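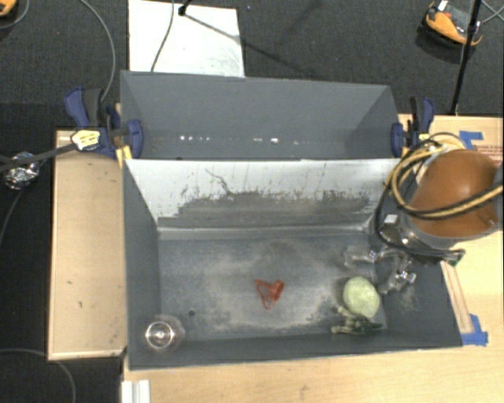
Otberg Divided Tote, Gray
Item no. 1754
Sold by Mondwood Storage Supply

Overview
The Otberg Divided Tote is an open-top container for small parts, hand tools, hardware and shop supplies. A fixed divider separates it into two compartments of different sizes. The narrow one suits fasteners, bits, tape and gloves. The wide one takes boxed goods, cordless tools and anything too long for a standard parts bin.

The tote fits Otberg shelf units and the Zulside rolling cart. It can also be used on a bench or on the floor.

Specifications
Outside length: 30 inches
Color: gray
Load limit: 100 pounds, evenly spread
Compartments: two, fixed divider
Top: open; lid sold separately
Use: indoor or covered outdoor areas
Country of assembly: United States

The load limit applies to a tote sitting on a flat shelf or floor. When the tote is carried by hand, the limit is whatever the people lifting it can manage safely. Two people should lift a full tote. Do not hang the tote from hooks or straps.

Condition grades
We sell this tote new and used. Used totes come back to us from rental customers and are sorted at our Mondwood warehouse before they go on sale again.

New: unused, shipped in a carton.
Grade A: light marks inside. Outside walls clean.
Grade B: scuffs and wear on the floor and divider. No splits through the walls.
Grade C: heavy wear, sold for yard or scrap use. No returns.

Marks on the inside do not change the load limit for grades A and B. Grade C totes carry no load rating. Used totes are packed without a carton, stacked on a pallet and wrapped. We cannot send photos of individual used totes before purchase, but you may pick them out in person at the warehouse counter. Ask for Krystyna Duda, who handles used stock.

Cleaning
Empty both compartments and brush out any grit. Wash with warm water and dish soap, using a soft brush along the bottom of the divider where dust collects. Rinse and let the tote dry upside down. Do not use acetone, paint thinner or a steam cleaner. Pressure washing is fine at low settings.

Oil spills should be wiped up the same day. Old oil will stain and may soften adhesive labels.

Accessories
Flat lid, gray, covers both compartments
Label holders, pack of four
Rubber floor mat, cut to fit the wide compartment
Zulside rolling cart, holds three totes

The mat sold before the current lid design is thicker and will not lie flat in used totes with a worn floor. Order the current mat for all grades.

Ordering
Totes are sold singly or by the pallet. Pallet pricing starts at 30 totes, and grades may not be mixed on one pallet. We keep 700 new totes on hand through most of the year. Stock runs low in December, when several rental accounts renew, so place large orders before then.

Orders within the county go out on our own truck. All others ship by freight, and the driver will need a dock or a forklift at your end. Liftgate service costs extra and has to be requested when you order.

Returns
New totes may be returned within 30 days if they have not been used. Grade A and Grade B totes may be exchanged for the same grade if they arrive cracked. Check the load before signing the freight slip and write any damage on it.

Customer comments

"We bought Grade B for the plumbing van and they do the job. I wish the divider could be taken out. The narrow side is a little tight for my hand when it is full of fittings." Vinh La

"Lid fits well. Shipping took longer than quoted, but the office called to let me know." Hằng Đào

"Used these at Võ Cabinet for hinges and drawer slides. Ordering more." Châu Khổng

Page updated 10/18/20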